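The Slow Art of Washing a Green Pan

By Kirsten Simard

When I moved to Okville, I brought with me two suitcases and one strong opinion: that dishes must be washed immediately after the meal. My mother taught me so, and her mother taught her. Now, after many winters in this town, I have changed my opinion a little, and most of the change came from a pan. 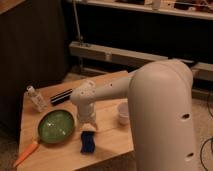
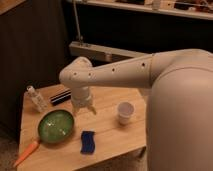 Colored pans have come back to our kitchens, and with them many small worries. In the old days a pan was black, it was heavy, and you could scratch it as you liked. The new ones ask for more attention. People buy them for the color, and I do not blame them, because a green pan on a honey-colored wooden table is a happy thing to see before breakfast. A small white cup near it, and you have already the feeling that somebody lives well. But the same people write to me after a few months that the color has become dull and the egg is sticking. I ask them always what they wash it with, and the answer is usually something too hard.

In the shop of Sutherland, on the main street, there is a whole wall for brushes. I went there in March with the intention to stay 30 minutes and I stayed the entire afternoon. The woman at the counter let me press every brush against the back of my hand. This is a good test and I recommend it. If the bristles leave a red mark on the skin, they are for the floor or for the sink, and they should stay far from a coated pan. If they bend and come back, you can try them, but read first the paper that came with the pan. Some makers permit only a sponge.

My neighbor keeps to another method, which she learned in Wurkach, where she worked in the kitchen of a guesthouse. The pan must first rest. She puts it on a folded towel, goes to drink her coffee, and returns when the metal is no longer hot. Cold water on a hot pan can bend the bottom, and then it will never again sit flat on the stove. After this comes warm water, a few drops of soap, and a round movement from the middle to the rim. She does not press. In the guesthouse they washed 111 covers on a full evening, and she says the pans lasted longer than the cooks.

The soap deserves also some words. I was for years a person who squeezes the bottle two times for every plate. It is too much. The foam is pleasant to look at, but you need then more water to remove it, and in the corner where the handle meets the pan it likes to hide. One small squeeze in a bowl of warm water is sufficient for a pan and several cups.

For the drying I use a linen cloth from Mikari, very thin, with a blue border that has almost disappeared. I dry the inside, then the outside, and at last the handle. If I must put the pan in a pile with others, I lay the cloth between them.

My own pan is now in its third year. The inside has one scratch, made by my nephew with a fork, and I have forgiven him. Every evening I leave it to cool while we finish to talk at the table, and only then I stand up and let the water run.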